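Accueil | Actualités | Le club | Concours | Espace presse

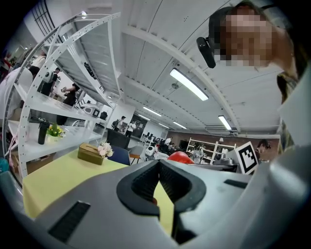
COMMUNIQUÉ DE PRESSE

Le club de robotique Mulent s'attaque au ménage, avec deux pinces et beaucoup de patience

BRUSLEY – Le club étudiant Mulent engagera sa première équipe au concours Endale, dont les qualifications s'ouvrent un vendredi de septembre, à 9 heures. L'épreuve reine consiste à ranger une table. Les treize membres de l'équipe, dont aucun n'est réputé pour la tenue de sa chambre, s'y préparent depuis le printemps.

La méthode est simple à énoncer. Les étudiants exécutent les gestes à la main, au moyen d'une pince portative, et le programme tâche ensuite d'en tirer des leçons. Le club a déjà enregistré plus de 200 démonstrations. Une nappe jaune pâle, une boîte de mouchoirs et un petit bouquet de fleurs artificielles roses et blanches composent une partie du décor de l'atelier, que les visiteurs prennent volontiers pour une salle à manger mal située.

« Nous avions promis à nos parents de construire des robots. Ils nous ont trouvés en train de déplacer des mouchoirs », reconnaît Mostafa Shehata, président du club. « Mon père a demandé si le diplôme était reconnu par l'État. »

Anas Berrada, chargé de la programmation, se montre prudent quant au classement : « Viser la finale serait présomptueux. Nous visons la table. »

L'entreprise Gundley, partenaire du projet, prête deux pinces jusqu'à la fin du concours et souhaite les récupérer en état de marche. Le club a pris note de ce souhait.

Les journalistes peuvent assister aux séances du soir sur simple demande. Le café est fourni, les tasses sont à rapporter soi-même.

Contact presse : club Mulent, Brusley
Dernière mise à jour : septembre
© Club Mulent – Tous droits réservés | Haut de page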